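Marchuk Bathroom Tissue Records, data card
18 Jun 2022
By the Marchuk maintainers

Marchuk is a table of household paper purchases transcribed from store receipts. It was built to study how package size and sheet count change over time while shelf price stays the same. The current release has 1,080 rows, one per package bought, from 18 stores in the Bindholm area.

Contents

The release contains two files. purchases.csv holds the transcribed receipts. products.csv holds one row per product code, with the package details copied from the wrapper at the time of first entry. The two join on product_code. Both are UTF-8, comma-separated, with a header row. Prices are in cents and exclude sales tax.

Each purchase row has 13 columns. The ones most people need are store_id, week, product_code, price_paid, coupon, rolls, sheets_per_roll and ply. The column week is an integer counted from the start of collection. Exact purchase dates are held back.

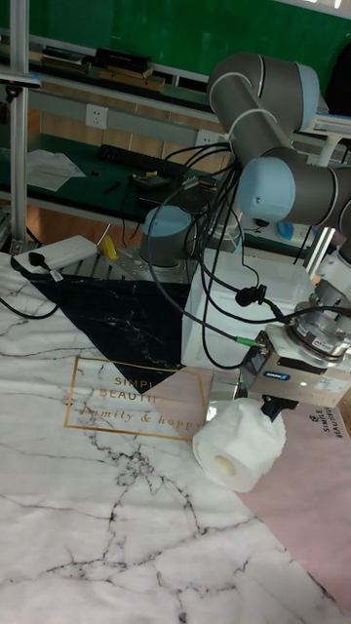 Bindholm, May

Transcription for this release closed at the end of the month. Receipts that arrived later are held for the next one. Each receipt was typed twice by different people, and the two versions were compared by script. Rows that disagreed on price or product code went back to the paper receipt. Faded receipts that could not be settled this way were dropped, and no value was filled in by guessing.

Units

Sheet count is taken from the wrapper. It was not checked by unrolling. Where a wrapper gives total area and no sheet count, sheets_per_roll is blank and area_sqft is filled. Do not convert one to the other without the sheet dimensions, which are missing for 29 product codes.

Terms such as "double," "mega" and "family" are kept in label_text as printed. They are not comparable between makers and should not be used as a size variable. Use sheets_per_roll times rolls.

Cost per hundred sheets is not stored. The script unit_cost.py computes it and skips rows with a blank sheet count. Multi-buy discounts are split evenly across the packages on the receipt.
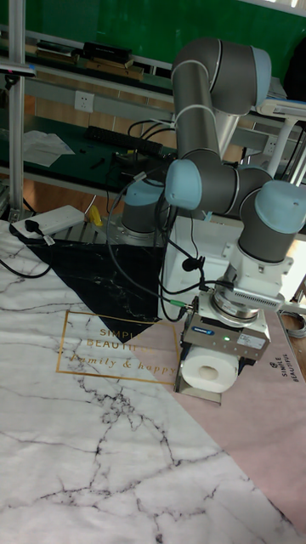 Rarora wrote in that the even split understates the price of the larger package when two sizes are bought under one offer, and asked for the undivided discount to be kept as well. The column discount_raw was added in response. It repeats the full amount on every row of the offer, so it must not be summed across rows.

Known problems

Store 7 changed its register software partway through collection. Its product codes before and after the change do not match, and the mapping in cleltel_map.csv is incomplete. Unmapped codes start with X.

Warehouse clubs are not covered. Purchases made with store credit are recorded at full price, with coupon set to 0.

Paper towels and facial tissue appear in the first few weeks only. Filter on category before computing any trend.

License

CC BY 4.0. Cite as Marchuk Bathroom Tissue Records, with the release number from VERSION.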